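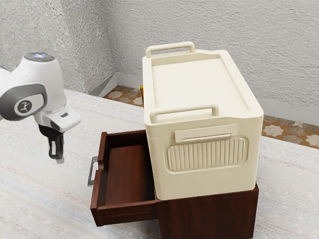
Re: Food jar that keeps soup hot past morning tea?

On July 14, 2024, a list member wrote:

> Hi all, long-time reader, hardly ever post. I'm after a vacuum food jar for
> hot lunches. I've been using the cheap one from the supermarket and by the
> time I sit down to eat, my pumpkin soup is the temperature of a bath you
> should have got out of already. The lid also smells of curry no matter what I
> do to it. I've seen the Vostska jar and the Brito one mentioned on here but
> couldn't find a proper comparison in the archive. Is the 316 stainless worth
> the extra money? And does anybody know if you can still get spare seals for
> the Vostska? I'm out past Brirby so I'd be ordering whatever it is by post
> and I'd rather get it right first go.

Oh, I have opinions on this! I've owned both of those and I've also got the Vokow that everyone was raving about in April, so grab a cuppa, this is going to be long.

Before you spend anything though, are you preheating the jar? I know it's in every instruction booklet and I know we all skip it (I skipped it for years). Fill it right to the top with boiling water, put the lid on, leave it while you heat the soup, then tip it out and fill it straight away. The inside wall of a cold steel jar takes a surprising amount of heat out of a small serve of soup. And get the soup properly bubbling, too. I used to microwave mine until it was what I'd call nice to eat, which of course meant it was only ever going to be lukewarm later. If it's too hot to eat when it goes in, you're on the right track.

The other thing is filling it. A half-full jar goes cold a lot faster than a full one, so if you've got a big jar and a small appetite, buy a smaller jar. I learned that with the Vostska. I bought the large because it was on special and then spent a whole winter carrying a lot of air to work.

Okay, the jars.

The Vostska is the one I'd call the workhorse. It's heavy, it's a bit ugly, the paint on mine has come off all around the base, and it keeps soup hot like nothing else I've owned. I fill it before I leave the house and I've eaten from it 9 hours later when a job ran over, and the soup was still hot enough that I blew on the spoon. The mouth is wide so you can get a proper soup spoon in and, more to the point, you can get your hand in with a cloth. The lid is the chunky sort with a little pressure button in the middle. Press that first! If you don't, you will stand in the lunch room wrestling with it while people offer to have a go.

The Brito is prettier and lighter and the lid doubles as a bowl, which I thought I'd use all the time and have used maybe twice. The neck is narrow. Fine for soup, annoying for anything with chunks, and a real pain with rice, which packs into the shoulder and stays there until you go after it with a bottle brush. Heat-wise it's decent for a normal lunch but I wouldn't push it into the afternoon. It did come with a folding spoon that clips into the lid, and I'm still quite fond of that spoon even though it pinches.

The Vokow sits in the middle. Good mouth, good lid, comes apart into 3 pieces for washing, and it doesn't roll off the car seat because the base has flat sides. My one gripe is the outside coating, which shows every greasy fingerprint. If you're the type who'd be bothered by that, get the plain brushed one and save yourself the colour surcharge.

On the steel question - I bought the 316 version of the Vokow because I make a lot of tomatoey, vinegary things and I liked the idea of it. It's a marine sort of grade and stands up better to salt and acid. Has it made a difference to my lunch? I can't say I've tasted one. My old Vostska is the ordinary stainless and has had bolognese in it more often than I'd like to admit, and the inside is still perfectly clean and shiny. If the price gap is small, go for it. If it's the difference between buying the jar and buying the jar plus a spare seal and a decent bag, take the seal and the bag.

Now, your curry lid. I'm going to bet it isn't the lid at all, it's the silicone ring underneath it. They hang on to smells something shocking. Hook it out with the handle of a teaspoon (not a knife, I've nicked one that way and it leaked down the inside of my backpack) and have a look in the groove it sits in. Mine was horrible the first time. Give the groove a scrub with an old toothbrush, then soak the ring overnight in warm water with a good spoonful of bicarb. If it still smells, put it on a windowsill in full sun for a day or 2. That fixed mine when nothing else would. And store the jar with the lid off, always, even if it means the lid goes missing in the back of the cupboard.

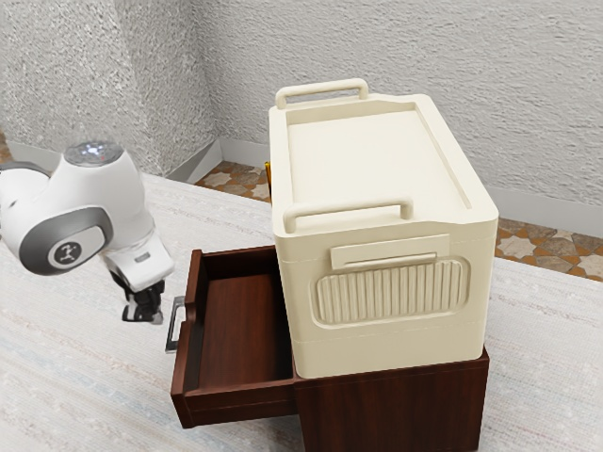 Can you still get spare seals for the Vostska?

You can, but they're sold by lid size and not by jar size, so check the code moulded into the underside of your lid before you order.

I got caught by that one. The older lids and the newer ones look the same on the shelf and the rings are very nearly the same, near enough that the wrong one will go in and then sit there looking innocent while your minestrone seeps out. The code is tiny and the same colour as the plastic, so take it over to the window or shine your phone across it sideways. I'd order a second ring while you're at it given you're paying postage out to Brirby anyway. They weigh nothing. I keep one black ring for savoury and a clear one for porridge, and that's stopped the garlic porridge problem completely.

For the Brito I've never found a seal on its own, only a whole replacement lid, and it cost enough that I started eyeing off a new jar. The Vokow ones come in a packet with the little valve for the button as well, which is handy as the valve is usually the first thing I lose down the sink.

A few things I've found travel well, in case you're after ideas beyond the pumpkin. Dahl is brilliant and thickens up nicely. Anything with barley keeps drinking the liquid, so start it runnier than seems sensible. Pasta goes to mush in all of them, I've tried every shape in the pantry, and the only one I'll still do is risoni in broth because it was halfway to mush already. Hot dogs in boiling water work a treat for kids (buns in a separate bag, tomato sauce in whatever tiny container you've got). I'd be careful with creamy things and with leftover rice or chicken if you can't be sure it went in piping hot and stayed there. If I open it and it's only warm, I don't eat it, and I'm not a fussy person.

Oh, and don't put any of these in the microwave or the freezer, and check the base before you trust the body of one to the dishwasher. I killed a lovely little jar by putting it through on the pots cycle. Next time I used it the outside went hot to the touch, so the vacuum had gone, and there's no repairing that.

So for your situation, smaller Vostska, spare ring, preheat it every time. If you mostly eat curries and you hate scrubbing, have a look at the Vokow instead, it's the easiest of the lot to keep clean.

If anybody on the list has got the new Vostska with the screw-on cup, I'd love to hear whether the handle gets in the way in a lunch bag. I've been hovering over that one and I do not need another jar.

Let us know what you end up with!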